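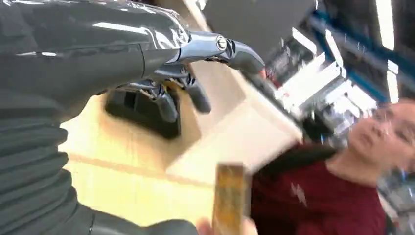 I have owned the same pale wooden desk through three apartments, and in that time it has never once been clear. I decided to fix this in May, between breakfast and lunch, which should tell you how well I understand my own belongings.

The plan came from a pamphlet that arrived with my Kaltex drawer dividers. You empty everything onto the floor, you pick up each thing, and you ask whether you have used it in the last 30 days. I had used the stapler. I had not used the other stapler. I kept both, on the grounds that one of them might be lonely.

Then there was the cable slot. Whoever designed desks with a hole in the top imagined a person with one lamp and one modest wire. Mine had swallowed a charger, a bookmark from the library in Merkton, and enough crumbs to start a bakery. I got most of it out with a chopstick (used in the last 30 days, so it stays).

The drawers were worse. I found the manual for a fan I gave away, a bag of screws labeled "IMPORTANT," and 317 paper clips. I know the number because by that point I would rather count paper clips than deal with the tax folder. The screws went back in the drawer. I don't know what they hold up, but somebody once felt strongly about them.

By midafternoon I had a keep pile, a donate pile, and a pile I was calling "Marar," after the street where I lived when I bought most of it. Marar was the biggest. It included 2 dead calculators and a mug from the Tralavville street fair with no handle. The mug now holds pens. The calculators are in a box by the front door, where they will stay until I trip on them.

The desk was bare for one evening. I put a plant on it and sat there with a cup of tea, not doing anything, feeling like a person in a catalog. Next morning the mail came, and I set it down on the desk just for a second. It's still there, under the second stapler.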